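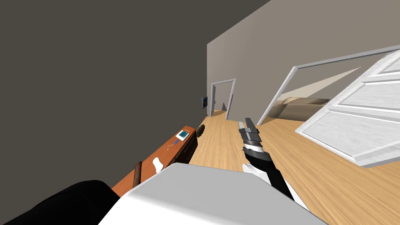

How Does a House Robot Learn to Tidy a Room?

A page for young readers, from the makers of Nestside
5 July 2023

Maybe you have to tidy your room sometimes. You look at the pen, you pick up the pen, you put the pen where it belongs. It is so easy that you can sing a song at the same time. For a robot, it is a long and difficult job, and it must go to school first.

Nestside is a kit for teaching robots to work in a house. Schools and science clubs can use it. In the kit there is no real robot. There is a computer program with a robot inside it, and a whole house for the robot to practice in. The house is called Vuvville. You will not find Vuvville on any map!

What is a simulation?

A simulation is a copy of something, made by a computer. If you have played a video game with a car in it, you already know one kind. The car is not made of metal, but it turns left when you steer left, and it stops when it meets a wall.

The room at the top of this page is made in the same way. The wooden floor, the white door and the long cabinet are all drawn by the computer. The computer also knows rules about them. A door can swing. A wall is hard. A thing that you let go of will fall down.

What does the robot see?

In Nestside you look from the place of the robot. This is why its own body takes so much space at the bottom, big and white and round. When you look down at your own feet, you see your stomach too. It is the same for the robot. It has to learn which parts of the view are "me" and which parts are "the room."

The view can also be very tilted. Try it at home: put your ear on your shoulder and look along the hallway. The floor goes up like a hill, but you know it is still flat. Your brain repairs the view for you. A robot needs numbers and a lot of practice to do this.

The hand

The hand of a robot is called a gripper. This one has dark gray fingers made of segments, which are short pieces that come one after the other, like the bones in your finger. The fingers are partly open. The arm behind them is mostly black, and it has a white joint at the wrist.

A gripper does not feel things as you do. You know without looking if you hold a pen or a banana. The robot must decide before it closes the fingers: how wide, how fast, and how strong.

Small things are hard things

On top of the long cabinet there is a thin blue pen. It is one of the hardest things in the house to pick up. It lies flat, it can roll, and there is not much to hold. Near it is a little thing in orange and blue. Is it a pair of scissors, or a clip? It is not easy to say from far away, even for people. The robot has to come closer and look again before it chooses how to hold it.

There is also something with a teal-blue screen, lying flat. A robot must be gentle with a screen.

Learning in levels

The program has 13 levels. In level 1 the robot only drives in a straight line. In level 2 it goes through a door without touching the sides. Later there are drawers, cups and toys. Each level is tried 700 times, and every time the computer changes something small. The light is different, or the pen is turned, or the door is more closed than before.

Why so many times? If the robot practiced with only one pen in only one place, it would learn only that place. Move the pen to the other end of the cabinet and it would not know what to do.

You can give the robot a name. In our own program it is called Nijs.

What you get in the kit

The Nestside program and the Vuvville house, for one computer
A set of 10 task cards, to choose what the robot will tidy
A book for the teacher
The Vistell color chart, which shows you on the screen what the robot is looking at: green for floor, yellow for things to pick up, red for "do not touch"

The kit is made for children from age 10. A new house with a garden will come in October.

Words to remember

Simulation: a copy of something, made by a computer.
Gripper: the hand of a robot.
Joint: a place where an arm can bend or turn.
Segment: one piece of a longer thing.

Something to try

Put a pen on a table. Wear thick winter gloves, close one eye, and pick it up with only two fingers. Then try it with a coin.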